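Clarkex open day, Bratthorpe, 13 Oct 2024

Quick notes before I forget it all. Got there late, parking a mess, $16 to get in which includes a coffee (weak). Clarkex does estate jewelry and bead stuff, buys it in by the boxful, sorts it, restrings what needs restringing. 2379 pieces through the place since April, according to the board in the hall. Believe it.

Sorting first. Best part by far. Everything jumbled in together, pale wooden beads, dark brown strands, thin gold chain, a yellow bead bracelet I wanted badly. Plain cardboard boxes, no fancy trays at this stage. Chains get teased out one by one, slow going. 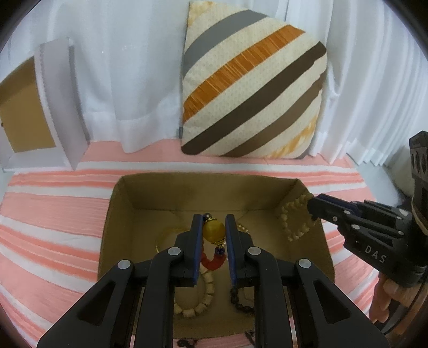
Then upstairs to stringing. Smaller room, hot, too many of us. Knots between every bead on the good necklaces, none on the cheap ones. Asked about elastic, got a long answer. Short version, dont store it stretched.

The Chaimongkol table was next door, visiting sellers, glass beads mostly. Nice people, prices less nice. Cream necklace for $123, put it back. Also a Mukden corner with old buttons and buckles, skipped most of it as the line was to the door.

Shop at the end. Lot 812 was a bag of mixed odds and ends, bought it, half the clasps are broken. Still happy. Bring cash, the card reader was down teh whole afternoon.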